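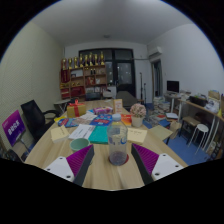 Hand-held Gripper Comparison, Amthorpe
8 November 2025

Radwan has compared ribbed finger pads for its hand-held gripper at the Amthorpe office. The work follows the bench tests at Drarnska, in which each pad completed more than 3,000 closures. Six operators took part, and the results will be published in December.

Bottle held between the ribbed pads. Thin plastic is a demanding material, as the walls give way under a firm squeeze.
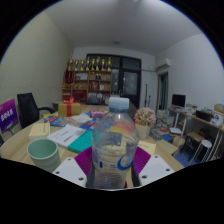
Rolis, in a comment on the first draft of this page, asked whether closing force had been recorded for each grasp, and requested that the figures be released with the results. They will be included.

Gripper open over the table. The standard task remains a single pick and place.

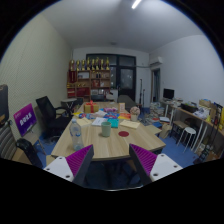 Start positions are set by the operator and are noted on the trial sheet. Each pad set is given 23 attempts per object, with a short rest after the first 18. A bottle and a mug standing side by side, as on the near part of the table, require different openings, and operators are asked to approach both at the same speed.

Bottle upright on the table, between the fingers. Release is scored separately from the lift.
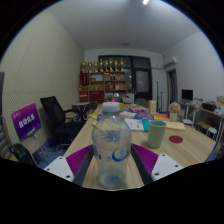 A release is accepted when the object remains standing after the fingers have opened. Attempts that do not meet this rule are kept in the record and marked as incomplete.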